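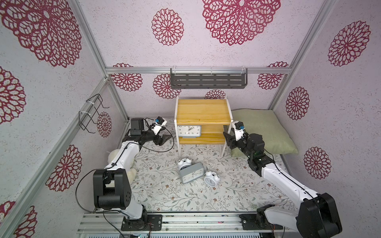 How to strip old wallpaper without losing your bond

Patterned wallpaper looks marvellous for the first 30 minutes. After that you have to live with it, and sooner or later you end up on a stepladder with a scraper, muttering about the taste of whoever lived here in 1974.

What you'll need

A wide scraper, a scoring tool, old towels, a bucket, a spray bottle and more drop sheets than seems reasonable. I use Trititex sheets, which have survived four rooms and one dog. Steamers can be hired; mine cost $147 for the weekend, plus a deposit I was quietly certain I'd never see again.

Before you start

Switch off the power to the room and take the covers off the power points. If the house is old, test the paint underneath for lead before you scrape or sand anything. A kit from the hardware shop will do for a first look.

Find a seam, lift a corner and pull. Vinyl paper will often come away in one sheet and leave its backing behind, at which point you'll feel like a genius. Enjoy it.

Soaking and scraping

Score the surface lightly. Lightly! Every gouge in the plasterboard is one you'll be filling in September. Mix hot water with a splash of Grakasico remover (dish soap also works, and smells of lemons), then spray a patch as wide as your arms and leave it for 13 minutes.

Go and have a cuppa. This is the step people skip.

Scrape from the bottom up, holding the blade nearly flat. If the paper fights back, spray it again. If it still won't budge, someone has painted over it – my hallway had 2 coats of beige gloss over the flowers – and you'll want the steamer.

Afterwards

Wash the walls with warm water until they no longer feel slimy, and change the water when it turns the colour of gravy. Let everything dry overnight, fill the dents, sand, then seal with an oil-based primer. Leftover paste under acrylic paint will crackle like a pavlova.

Next up: choosing a colour.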